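Folding It Flat First: Does It Really Save a Drawer?

Every September the same advice comes around again, and this year it reached our building by way of Hanna Semeniuk, who came back from a weekend class at Witmont convinced that we have all been putting our knits away wrong. Her version goes like this. You lay each piece out completely flat on the bed, smooth it from the middle out, let it "rest," and only then fold it in thirds and stand it on end in the drawer. She says she got 19 pieces into a drawer that used to hold 13.

I have my doubts. I have seen her drawer, and several of those 19 are scarves.

Still, I said I would try it before complaining in print, so I gave it most of an afternoon. The standing-up part I will grant her. You can see what you own without digging, and the stack doesn't slump when you pull something from the bottom. The resting part I can't find any reason for. I left one sweater for an hour and folded another right away, and when I took them out four days later I could not tell which was which. Yaryna Pylypenko couldn't either, and she has a better eye than I do.

The bed is a poor place for this anyway. A duvet gives under your hands, so you smooth one side and the other side creeps up. Fine knits are the worst.

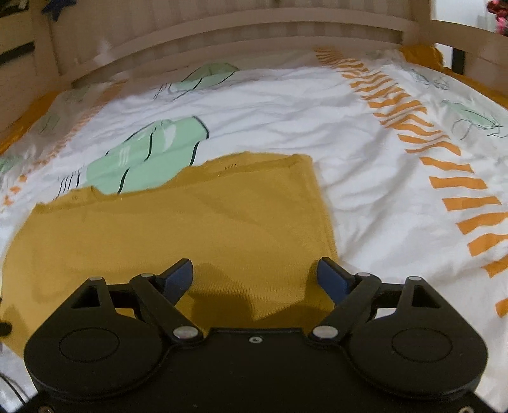

A table would do better, if you have one long enough and are willing to clear it. Uliana Prokopenko uses her ironing board with a towel over it and finishes a basket in the time it takes me to find the second sleeve.

As for the Brakitz drawer dividers that Hanna passed around the price list for, I would hold off. A shoebox with the lid removed does the same job, and most of us have one. If you have bought a set and love it, write in and tell me so, preferably with measurements.

Zlata Symonenko has asked for something on moth damage next time. I am sceptical about cedar too, so be warned.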